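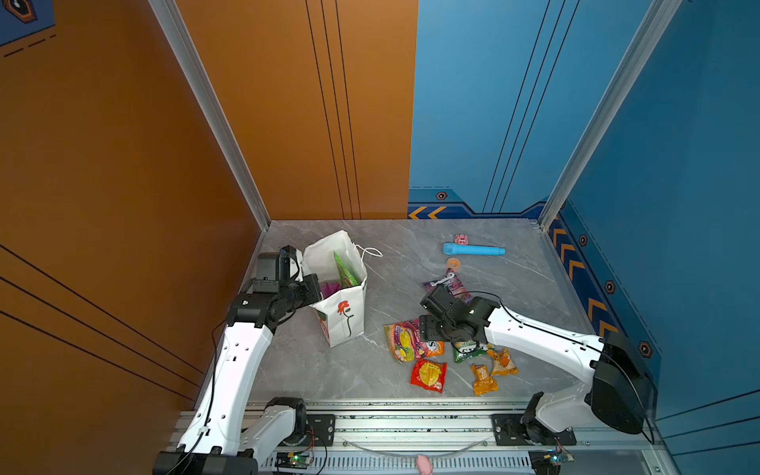 When the fulfillment shop at Clostness started pricing its first packing station last November, Nandi Potgieter figured the arms would be the big line on the sheet, and they were, but oh, the little things that came trailing in after them! A pair of white arms on an aluminum rail, one gripper down in a paper shopping bag and the other over the snack packages, looks like a tidy purchase. Then you start adding mounting plates, cables, spare gripper fingers and somebody's time to set it all up, and before long she had $3,431 in extras that had never been on the Burnine quote.

Her advice, which she gives freely and at some length, is to ask for a 90-day trial and to budget for 3 sets of fingers right away. Lukian Semeniuk, who keeps the books, would add shipping to that (theirs came from Rusel, in two crates, billed separately). He still has the second invoice pinned over his desk.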